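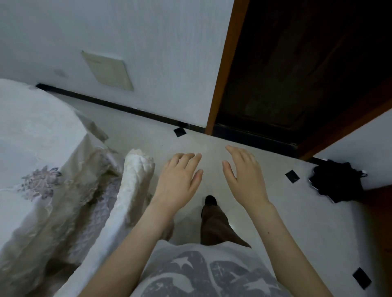
My Polish is now good enough to buy bread and bad enough that I still rehearse buying bread before I go in. I started lessons in August of last year and I've been meaning to write down what has worked, partly for me and partly because two people emailed after the last post to ask which course I was doing. Most of the useful learning has been at home, away from any course, naming whatever is in front of me. The tiled floor is podłoga, the bed is łóżko, the bedspread is narzuta, and the T-shirt with the white stars on it is koszulka w białe gwiazdy, which took me three goes to get right with the endings. I say these out loud when I'm tidying up. Nouns learned that way have stayed put far better than the ones I learned from a list.

How I got here

I had no Polish family and no plan to move. I had worked beside Polish speakers for a long time at Brakent, in the packing office, and could say good morning, thank you and one rude thing about the printer. When I dropped to three days a week I wanted something for the other two that wasn't decorating. The evening centre in Trandthorpe had a beginners' class with spaces left, so I signed up for that. If the upholstery class had had spaces I might have done that instead, and this would be a post about chairs.

There were 16 of us on the first night. Some had Polish partners, two had grandparents they wanted to talk to, and one man had bought a motorbike from a seller in Poznań and couldn't read the paperwork. By Christmas there were six of us. It wasn't the teacher's fault. The class ran on dark evenings in a room with poor heating, and week four was the genitive.

Our teacher was Hanna Grabowska, and she still is, although since the spring it has all been on a screen. She doesn't let anyone hide. If you answer with one word she waits until you make it a sentence. I disliked this very much for a month and then I got used to it. She also corrects only one thing at a time. If I make four mistakes in a sentence she picks one, we fix it, and we go on. I asked her once how she chose and she said she picks the one that would stop somebody understanding me.

Sounds

People are put off by the spelling, and they shouldn't be. Once you know what each letter or pair of letters does, you can read nearly any word aloud and be close. English is much worse for this. I spent the first fortnight only on sounds, with a notebook page for each one, and didn't try to learn meanings at all.

The ones I still get wrong are the pairs. There is sz and there is ś, there is cz and there is ć, there is ż and there is ź. To my ear each pair was the same sound for months. The first of each is made with the tongue further back and the second is softer, nearer the front, and when I do it slowly I can feel the difference before I can hear it. I recorded myself on my phone reading the same ten words every Sunday. It is unpleasant to listen to but the recordings from last winter and the ones from last month are clearly different, and I wouldn't have believed that without them.

The café in the arcade is called Żak, and for most of a year I said it as if it were Zak. The woman behind the counter never mentioned it. It starts with the sound in the middle of "measure". An old word for a student, she told me when I finally asked, so it seemed about right.

The cases

There are seven. I'd read on a forum that you should ignore them at first and just speak, and I'd read on another that you should learn all the tables before you open your mouth. I tried the tables. I got as far as writing them out neatly on card, in colours, and then found that I couldn't use any of it at the speed of a conversation.

What has helped is learning whole short phrases with the ending already on. I don't work out that "without" takes the genitive, I just know bez cukru, without sugar, and bez problemu, no problem. After I'd collected enough of those I started to guess the next one correctly. The tables were useful then, as something to check against.

Numbers are their own trouble. Two cats is dwa koty, but five cats is pięć kotów, and there are other forms again for a group of men or for children. I avoid it by pointing where I can. Prices are easier than people, because you can always look at the till.

Words

I bought a pack of flashcards with the 2000 most common words, from a stall, second-hand, with a coffee ring on the box. I did them in order and this was a mistake. The first 200 are mostly little joining words, and on their own they mean nothing and slip straight off. "Although" is no good to anyone without a sentence round it. I gave up and started again with the things I touch every day, in the order I touch them: kettle, cup, spoon, tap, door.

Then I did one room at a time. The kitchen took a week. For each thing I'd learn the name, one colour or other describing word to go with it, and one thing you do with it. The colour matters because it has to change to match, so you're practising the endings without sitting down to practise them. A white shirt is biała koszula and a white table is biały stół. A white bed is białe łóżko. I found that I remembered which words were feminine and which were masculine by the colour I'd stuck to them.

Colours are good for finding gaps too. I had niebieski for blue and thought I'd finished with blue, and then Hanna asked what I would call a navy jumper. Navy is granatowy, which is its own word and has nothing to do with niebieski. Light blue can be błękitny, though she says she'd more often just say jasnoniebieski. I went round the house sorting blue things after that, and the table mats alone used up all of them.

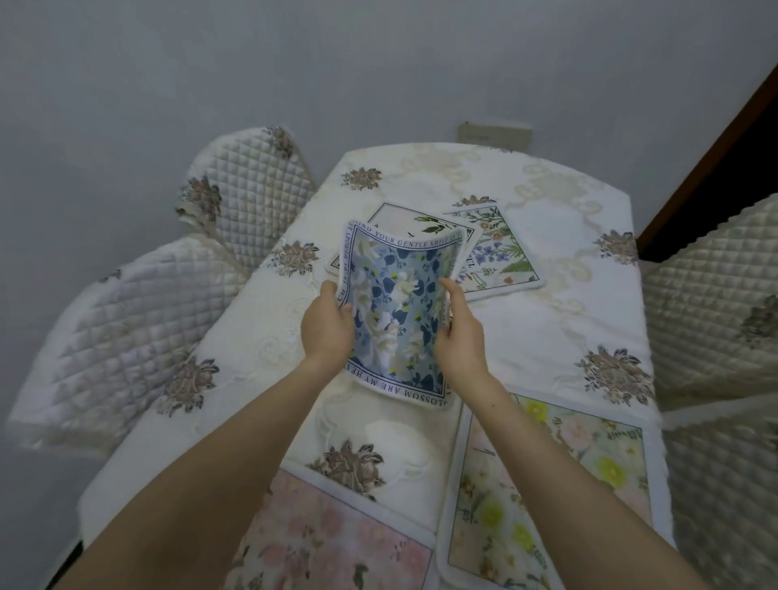

What I've spent

Not a great deal. The class fee for the first year was less than I pay for the car in a bad month, and the online one is cheaper again because there's no room to hire. I've bought one grammar book, which is too hard for me, and one children's picture dictionary, which is the best thing I own for this. The flashcards are in a drawer. I haven't paid for an app. I tried two of the free ones and was very good at them, and it made no difference to my speaking that I could see.

The one thing I'd tell someone to pay for is an hour with a real person, even if it's only once a month. I do an extra half hour with Hanna every other week now, and she sends me a list afterwards of what I got wrong. I keep these lists in a folder. I had planned to use the folder from my old Trustosance policy, the stiff blue one with the pockets, but it had all the house papers in it and I wasn't going to start on that.

Things that didn't work

Radio in the background. I had it on all through the spring and it was company, but I didn't take in a single word from it that I can point to.

Films with English subtitles. I read the English. With Polish subtitles it's hard work and I can only do twenty minutes, but I do learn something.

Labels on the furniture. Everyone recommends these. I put them up, stopped seeing them after two days, and then had to get the glue off the wardrobe.

Learning with a friend of the same level. We were both too polite to correct each other and both too ready to switch to English.

Speaking to people

This is the part that hasn't got easier as fast as the rest. I can understand much more than I can say, and when somebody is waiting for me to finish a sentence I lose the end of it. It helps to have a few phrases for buying time. Chwileczkę is "just a moment". Jak to się mówi is "how do you say it". I use both of them far too much.

At the bakery they answer me in Polish now and carry on when I go wrong, so I've learned a lot there about rye flour and about someone's knee. It has been harder this year with masks, as I hadn't realised how much I was watching mouths. With everything shut again this month I'm mostly reduced to the screen and the bakery queue.

I do notice a difference when I write. I've started a diary, three lines a day, very dull. Got up, drank coffee, it rained. Hanna reads a week of it at a time and marks it. The weather vocabulary is now excellent.

Next

I'd like to get through the children's book I bought in the summer, the one with the hedgehog, without the dictionary. I'm on page 31. After that there's an exam you can take, but it's a train journey away and I'm not sure I want one. The class restarts after the break on the same evening as before, still online, and there are places if anyone near Trandthorpe wants to join. You don't need to know anything beforehand. Email me if you want the link, and please put "Polish" in the subject line because I delete a lot without reading it.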